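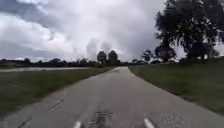 Robot mower tips, blade day and the dock

Notes from the second winter with the Trodlow. Updated 27 February 2025. Hour meter says 1,189, so some of this is learned the slow way.

Turn it off first. Main switch, not just the stop button. The stop button leaves the wheels live on mine and it will try to drive off the bench when you bump the lid. Gloves too. The blades look like nothing, little razor things, they'll open a thumb.

Blades
Swap at 100 hours of cutting, sooner if you have sandy ground. I used to flip them and get another run out of it, still do in spring when the grass is soft. New screws every time. The old ones round off and then you're drilling, ask me how I know.
Tighten by hand till snug, quarter turn more. Each blade should swing free on its screw. If one hangs up, there's grass packed behind it. Old toothbrush, wooden skewer for the tight bit.
Never mix new blades with old. Shakes like a washing machine.

Cleaning the underside
Dry brush. No hose, no pressure washer, I don't care what the box says about rain. A dish brush with stiff bristles does most of it. Plastic putty knife for the caked stuff around the disc. Metal one scratches the deck and then the clippings stick worse.
Spray of plain silicone once it's clean and dry. Wipe off the extra. Keep it off the wheels.
Front casters – pull them off the pin twice a season. Hair and string wind up in there. Dab of grease, push back on till it clicks.

Wheels slipping
Usually mud in the tread, not the motor. Pick it out with a screwdriver before it sets. If it still spins on the slope, look at the tread depth. Mine were nearly bald at 716 hours. Replacements took ten minutes, one bolt each side, left one has a washer behind it that falls in the grass. Put a towel down.

Charging contacts
Most "dead battery" calls are dirty contacts. Two strips on the dock, two on the nose of the mower. Fine sandpaper or a green scrubby, three or four strokes, wipe with a dry rag. Done. Look at the springs behind the dock strips while your there, they should push back when you press.
Green crust means water is getting in. Tip the dock a hair forward so it drains. I have a scrap of cedar shingle under the back.

Setting the dock
Flat spot, shade if you can get it. Straight run of wire out the front, no bend for the first couple of yards or it comes in crooked and misses. Mine missed all of May. Moved the dock over a foot and it has parked clean ever since.
Pegs every couple feet, closer on curves. Wire flat to the dirt. Anything that sticks up gets cut.

Finding a break in the wire
Blinking light on the dock = break. Cheap way: little AM radio tuned to no station, walk the line, listen for the buzz to quit. Works better with the wire disconnected one end at a time. Hefin Skyrme showed me that one, he looks after the mowers at the Cotidthorpe ballfields. Fix with the gel filled connectors only. Twist and tape lasts till the first good rain.
Check where you edged, where you planted bulbs, where the dog digs. In that order.

Alongside a path
Keep the wire back a hand's width from the pavement if there's any drop. If the edge is dead level with the grass you can run it right up close and the wheel rides on the hard part, no strip left to trim. Sweep grit off first, it eats blades.

Settings worth changing
Cut height down one notch a week, not all at once.
Start time after the dew is off. Wet clippings are what packs the deck.
Rain delay on, two hours or so.
Write your PIN inside the garage cabinet. Do it now. Getting it reset by the dealer was $125 and a week of waiting.

Winter
Charge full, switch off, store indoors above freezing. On its wheels or hung on the wall, not upside down on the deck. Top up the charge midway thru. Dock power supply comes in too. Wire stays in the ground, put the loose ends in a jar with a smear of grease.
Come spring: contacts, blades, casters, walk the wire, then update the software. Update last. If you do it first and somethings wrong you won't know which it was.

Harsh Mishra wrote in to say he uses a bike brush on the casters and leaves them on the pin. Tried it. Fine for grass, doesn't get the string.

Next up is the gutter stuff, when I get to it.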